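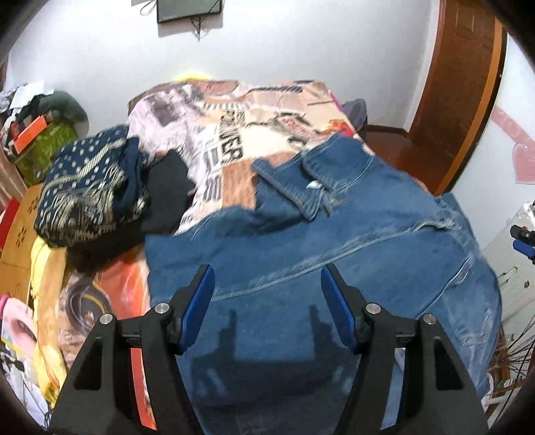
Intarasuk replied to my previous entry to say that a denim jacket should never be folded at all, and that a hanger is the only respectable place for one. I have considered the point at some length. My wardrobe in Utbridge offers 15 hangers, and winter coats have a prior claim on most of them. The jacket will therefore continue to be folded, and the procedure I follow is set down in this entry.

The bed is the proper surface for the work. A table is too narrow once the sleeves are extended, and the floor is out of the question. I spread the jacket flat, smooth the back panel with the palm of the hand, and check that the collar is lying as it should. Anything else awaiting attention is moved to one side of the bed – scarves first, then the dark items – and is dealt with afterward.

The buttons are the principal difficulty. A fold made directly across a metal button leaves a mark in the cloth, and on my own jacket one such mark remained for almost 3 weeks.

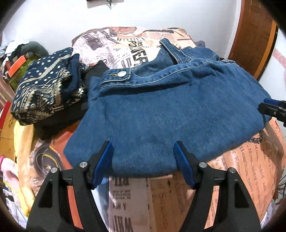

Chest pockets should be emptied and their flaps fastened before the first fold is made. I once put away a jacket with a train ticket from Tridville still in the pocket, and the ticket went through the wash the following March. The sleeves are then brought in across the body, one over the other, with the cuffs kept clear of the collar. After that the hem is raised to the middle, and the upper half is brought down over it.

Denim resists the second fold. I have found it preferable to press firmly along the crease and wait a moment, as a garment folded in haste will open again on the shelf and disturb whatever has been placed beside it.
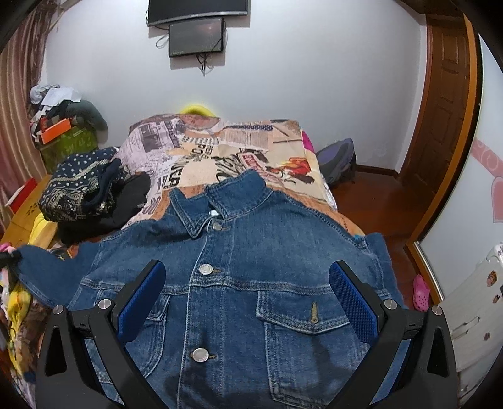 Denim jacket, front side up, spread flat.

The remaining pile will be treated in a separate entry. It consists chiefly of items that were washed on the same day, and I have not yet decided which of them are to be kept in the bedroom and which are to go into the hall closet.

Recent entries
Scarves: Rolled or Flat
The Divov Shelf, Six Months Later
Clearing the Hall Closet
A Second Attempt at the Sock Drawer
Bedspreads and the Matter of Airing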